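Against the Rule of the Perfect Back

A position paper on judging standards in counted and freehand needlework

Every guild that runs an exhibition must decide what it will reward. In most of the halls where hand embroidery is judged, part of that decision was made long ago and is seldom reopened. The back of the work is turned up, inspected, and scored. Knots cost points. Threads carried across open ground cost points. A tail that has not been woven under its neighbors costs points, even where it cannot be seen or felt from the front. It is the position of this paper that the practice, in its present form, should be ended for all classes except those in which both faces of the cloth are meant to be seen.

The argument is not a plea for careless work. A poorly secured thread will loosen. A dark thread carried behind pale linen will show through as a shadow, and a bulky knot will raise a bump when the piece is mounted. These are true faults, and each can be found by looking closely at the front. A judge who finds one there should mark it firmly. 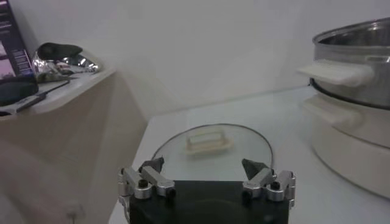 What the Present Schedule Asks

Under the schedule used at the Drestudstead spring exhibition each May, the reverse is given its own line on the score sheet, equal in weight to color and design taken together. The judge therefore has more to say about a side the owner will never look at than about the choice of palette. Of the 68 pieces entered last year, most were intended for framing, and several had been removed from their frames at the steward's request so that the backs could be examined. One had been laced over board with great care. It could not be laced again to the same tension before the doors opened.

Geetha Chowdary, who has judged the whitework classes at Drestudstead for many seasons, defends the schedule on grounds that deserve respect. In her view the reverse is a record of method. A stitcher who plans the order of work will travel sensibly from one motif to the next, and the back will show it. A stitcher who does not plan will leave a tangle, and sooner or later that tangle will reach the front.

There is sense in this as a principle of teaching. A tutor with a beginner at her elbow can turn the hoop over and learn in a moment why the tension is wandering. The tutor, however, is looking for the cause of a visible fault. The judge who finds no visible fault has no cause to look for.

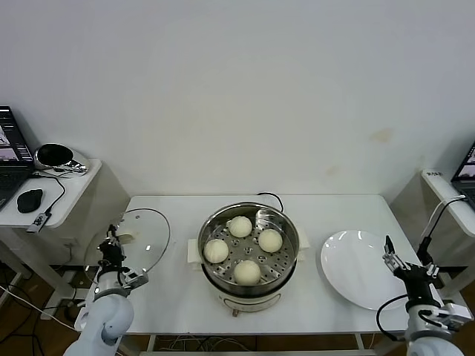
Vol. 3, No. 2 – Page 14

It should also be asked where the standard came from. Household linen was once washed hard and often, and a napkin or a pillow cover was handled on both sides. A neat reverse was then a matter of wear. Samplers made for instruction were held in the hand and turned over by the teacher. For such objects the rule was fair, and for such objects it remains fair today. It was carried over to framed pictures, lined bags and padded boxes largely by habit, and habit is a weak foundation for a deduction of points.

The effect on newer members is the most serious part of the matter. Eetu Pesonen, who leads the evening group at Harju, reports that his students ask about the back before they ask about anything else. Some have unpicked sound work for its sake. Unpicking is hard on fabric – the needle frays the ground, the holes open, and the thread loses its sheen – so the front is made worse to improve the side that faces the wall. Others avoid the knotted start altogether, even on densely stitched areas where a small knot would be covered and would hold well.

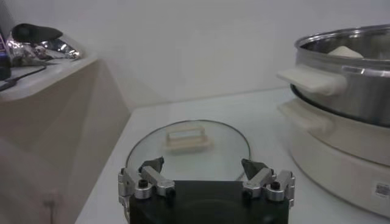 Nor does the rule treat all techniques alike. Long and short shading in many colors will always produce a busier reverse than a single-thread line in double running stitch. Surface couching, in which heavy threads are taken down through the cloth and fastened behind, cannot be made tidy in the sense the schedule intends without thinning the ends and risking their release. A stitcher who enters goldwork begins the day behind a stitcher who enters blackwork, before either front has been considered. The Skevska guild recognized this and excused metal thread classes from the reverse line. The exception was welcome, but it conceded the larger point.

Materials are changing as well. Many members now use a fine cotton backing behind the ground fabric, stitched through both layers. Those who work large hangings, such as the Druvura panels, must start and stop hundreds of lengths of thread, and a panel may take up to 500 hours. To ask that every one of those endings be dressed for inspection is to ask for many evenings of labor with no gain in strength or appearance.

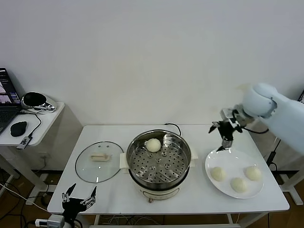 Should a judge ever be permitted to look at the back?
A judge may do so when a fault on the front needs to be explained, or when the class is for reversible work or for linen meant for daily use.

The change proposed is modest. The separate line for the reverse should be removed from the general schedule, and its points given to tension, finish and handling of color as seen from the front. Framed work should remain framed. Classes for double-sided embroidery, drawn thread table linen and teaching samplers should keep the present rule without alteration. Judges who wish to comment on the back in such classes should do so in writing, with a suggestion the maker can use on the next piece.

Guilds that are unwilling to amend the whole schedule might try the new one in a single class for one season and publish both sets of marks side by side. The members can then compare them before the next schedule is printed.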